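Zosau Robotics Club: Gallery

The autumn project at Zosau was simple enough to fit on a sticky note: pick up a block, put it in a bowl. We allowed ourselves 2 weeks. Those who were here in March will remember how we are with deadlines.

Idris Voyle wrote the first version of the code over one weekend and has been apologising to it ever since. The Yakubu team took over the gripper timing, the Uvider team took over the bowl, and both claim the other had the easy job. By the open evening on 27th September we had logged 500 attempts. The best unbroken run stands at 22, a club record — the previous one was four.

Spectators were welcome and mostly polite. One father asked whether it could do the washing-up. It can't, and neither can most of the members. 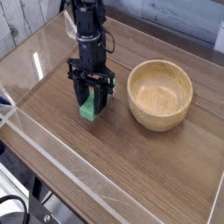

Green block in the jaws, bowl still to be filled. Conversation tends to stop at this point.

Next term is the Grandov Cup, where the blocks come in mixed sizes and entry costs more than our biscuit fund. New members are welcome, particularly any who own a decent set of hex keys.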